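About Flekier

Flekier maintains shared reading and work tables in converted commercial buildings. Zeyu Yuan and Jiahui Shen set the company up in Ratdale to take over one reading room with 17 seats, and the same 2 people still run it. A second location, Flirport, opened in January.

What we provide

Each location has large tables, a lending shelf and drinking water. Members book a seat by the half day. The combined lending stock is 2,000 titles, of which 700 are reference works and stay on the premises. All titles are listed in Jin, our in-house catalog, which records the shelf position and the date of the last condition check.

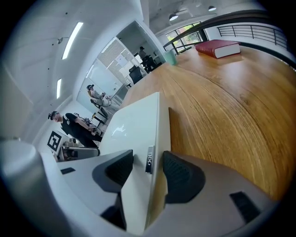 Table surfaces are the item we spend the most maintenance time on. Wood was chosen for the main tables because it can be sanded and refinished in place. A top such as the orange-brown one in the picture, with its grain still visible, is wiped with a damp cloth and then dried along the grain. Hardcovers may be left flat on the table between sessions, closed, as the red one is. Small cups are permitted on the table - bottles over one liter go on the floor.

Upper levels

Mezzanine seats are booked separately. The railing is inspected on the same schedule as the stairs, and nothing may be hung from it or leaned against it. Ceilings are left as unfinished concrete with the pipes exposed, so that leaks can be located without removing panels. Pendant lamps are dusted when the bulbs are changed.

Returns and damage

Returned books go to the desk, not to the shelf. Loose pages should be kept with the book and reported. Do not use adhesive tape on them.

Contact

Seat bookings and catalog corrections are handled at the Ratdale desk during opening hours. Page last revised 2023-03-04.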